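Staff Discussion Board > Residence Services > Equipment and Methods
Topic: Room-reset automation at Macapagal House, effect on duties

Posted by e.manalo (Moderator), 9:10 am
Colleagues are invited to comment on the proposed use of the Clallesik two-arm unit for room resets between residents. Work is still confined to the simulated student bedroom. Evaluators have recorded 1,104 practice runs in it since April. Under the draft plan, the unit would clear and sort desk items and room attendants would move to inspection, linen and the property log.

Section 3 of the draft lists books, stationery and payment cards under a single heading, "desk items." Attendants on the evening shift have asked whether that is appropriate. The wrist view from the desk exercise, with the programming book between the open fingers and the bank card farther off, may assist those who have not attended an evaluation session.
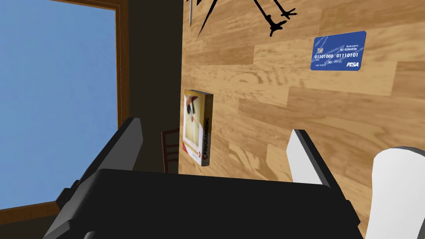

Re: Room-reset automation at Macapagal House, effect on duties
Posted by k.mfaume, 9:42 am
I do not support the single heading. Under the present procedure an attendant who finds a bank card stops, calls a second member of staff, and both sign the log. A book goes on the shelf. If the unit collects both in one pass, the attendant signs for a card that he or she did not find. I would ask that cards, keys and identity documents be excluded from automatic handling altogether.

Re: Room-reset automation at Macapagal House, effect on duties
Posted by p.lacson, 10:15 am
I respectfully disagree with Mr. Mfaume on full exclusion. The unit keeps a record of each item it lifts, with the time, and our paper log does not. Last term 18 entries were returned for missing signatures. A rule that the unit halts and alerts the attendant would meet the same purpose, and the attendant would still be the person who bags the card.

I am more concerned about the grading of posts. Inspection is listed at Grade 2 and property handling at Grade 3. The draft gives attendants both and does not state which rate applies.

Re: Room-reset automation at Macapagal House, effect on duties
Posted by a.talavera (Evaluation Group), 11:30 am
I can answer on the exercise itself. The sorting software is Flurau, and the bedroom we use is the standard layout with the desk under the window, the loft bed and the bench. Evaluators watch from the unit's own viewpoint, which takes some practice to read - the room appears at a steep slant. 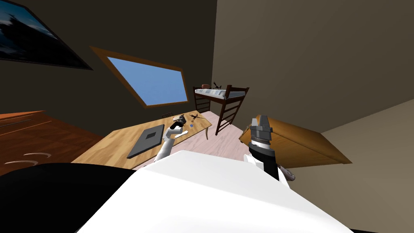
Each run is scored on whether items reach the assigned place and whether anything is dropped. The score does not consider what an item is worth to its owner. A laptop and a pen carry equal weight at present. Ms. Lacson's halt rule could be added to the software, but I cannot say that it would be ready before the draft is due for approval.

I should also note that two attendants have joined the evaluation sessions and are paid at their existing rate. Their comments on where residents leave things have changed the item list considerably. Floor items were absent from the first version.

Re: Room-reset automation at Macapagal House, effect on duties
Posted by k.mfaume, 11:58 am
I thank Mr. Talavera for the clarification. If the halt rule may not be ready, exclusion should stand in the meantime. I would accept a review after one term.

Re: Room-reset automation at Macapagal House, effect on duties
Posted by k.coetzee, 1:20 pm
For information, Trinia House adopted a similar arrangement for its linen store. Attendants there kept their hours, although the work became more solitary, with one person supervising where two had worked together. The draft does not address this. I request that paired shifts be retained for inspection.

Re: Room-reset automation at Macapagal House, effect on duties
Posted by p.lacson, 1:47 pm
I support the request for paired shifts. I maintain my view on exclusion, but will not oppose it as an interim measure if the grading question is settled in writing.

Posted by e.manalo (Moderator), 2:30 pm
The interim exclusion, the grading question and paired shifts will be forwarded with the draft. Attendants who wish to join an evaluation session should send their names to Mr. Talavera through their shift lead. This topic remains open for replies.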